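Moffat extends humidity rules for stored hardwood panels

Moffat will apply a single moisture standard to all edge-glued hardwood panels held in its covered yard from February, replacing the separate limits it has used for maple, beech and birch. The change affects furniture shops, stair makers and countertop fabricators that buy finished blanks through the yard or pay to store their own stock there.

Under the new rule, panels must be between 6 and 9 percent moisture content when they are booked in. The earlier limits allowed beech to arrive at up to 11 percent, and several regular buyers had complained that the wetter stock moved after machining. Panels outside the range will be held in a conditioning bay at the owner's expense until two readings taken on separate mornings fall within it.

Readings will be made with a pin meter, corrected for species and temperature. The yard had considered pinless meters, which leave no marks, but found them too sensitive to panel thickness and to whatever the panel was resting on. Pins will be driven into the back face only. For panels thicker than 40 mm, an insulated pin set will be used so that the core can be read separately from the surface, and a difference of more than 2 points between the two will count as a failure.

The relative humidity in the main storage hall will be kept between 40 and 50 percent throughout the year. Altard, which supplies the yard's air handling equipment, is fitting additional sensors at floor level and at the top of the racking. Earlier logs showed that the upper racks ran drier than the lower ones during the heating season, and panels stored there for longer than a month tended to open slightly at the ends.

End checking is the most common fault reported by customers. Wood loses moisture much faster through end grain than through the face, so the last few inches of a panel can shrink while the middle is still at its original width. The glue line usually holds and the wood next to it splits. Moffat will now require a wax emulsion or an equivalent sealer on both ends of any panel expected to stay in the yard for more than 120 days. Sealer must be trimmed off or sanded away before finishing, and buyers are advised to allow for this when ordering to length.

Stacking rules have also been revised. Panels must be laid flat on stickers of equal thickness, spaced no more than 16 inches apart and aligned vertically through the stack. Leaning panels against a wall, which the yard tolerated for short stays, will no longer be accepted. A cover sheet of scrap plywood is required on top of each stack, as the uppermost panel otherwise dries from one face and cups.

Ziltunetti, a fabricator of cutting surfaces and bench tops, asked for an exemption for panels wrapped in film at the mill. The request was declined in part. Wrapped panels may be stored without stickers as long as the film is unbroken, but one panel in each pack must be opened and tested on arrival. If the film is torn, the whole pack is treated as unwrapped.

The yard currently holds 1000 panels on behalf of outside owners. Stock booked in before the change will be tested during the spring count, and owners will have until the end of May to collect or recondition any that fail. No storage fee will be charged on failed panels during that period, though the conditioning bay will be billed at the normal daily rate.

Color and figure are not covered by the standard. Streaks, swirling grain and variation in plank width remain a matter between buyer and mill, and the yard will not reject a panel on appearance alone. Grading disputes will continue to go to Brurnura, which inspects on request and charges per visit.

A printed version of the rules, with the correction tables for each species, is available at the yard office. The tables for maple have been recalculated and differ from the earlier sheet by up to half a point at the dry end, so copies issued before February should be discarded.
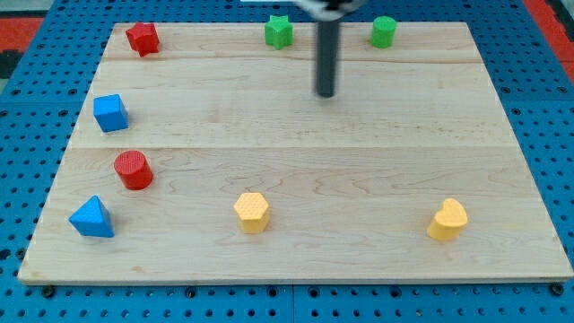
Bookings for the conditioning bay open at 8 a.m. on working days and must state species, thickness, number of panels and the date of gluing, if known. Panels glued less than a week before delivery will be refused, because moisture from the adhesive raises the reading near each seam and the panel can settle with sunken joints if it is planed too early.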